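Gota Project Gallery: Household Handling Course

The Gota project is a student course in robot handling, held each spring at the Plallberg workshop under the direction of Lena Cieślak. Students work in pairs and are asked to teach a robotic hand to deal with ordinary items from the home. The gallery presents the work at hand during the May sessions.

In the first half of the course, each pair recorded 200 attempts with large, light items. Smaller objects were introduced once these records had been checked by the teaching staff.
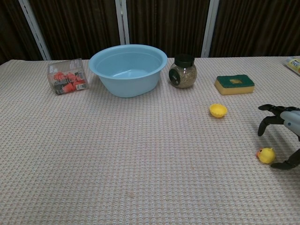

Small toys are generally regarded by students as the hardest part of the course. A finger placed slightly too far forward will push a rounded object away, and the attempt must then be entered as a miss. By the end of term the group had logged 2,921 attempts, all of which are kept in the Liditus archive and may be consulted by later year groups.

Pairs change places after every session, so that each student both guides the hand and keeps the written log. Assessment is based on the log and on a short talk given to the Hollis panel.

Applications for the next course should be sent to the Plallberg office. No previous experience of programming is required.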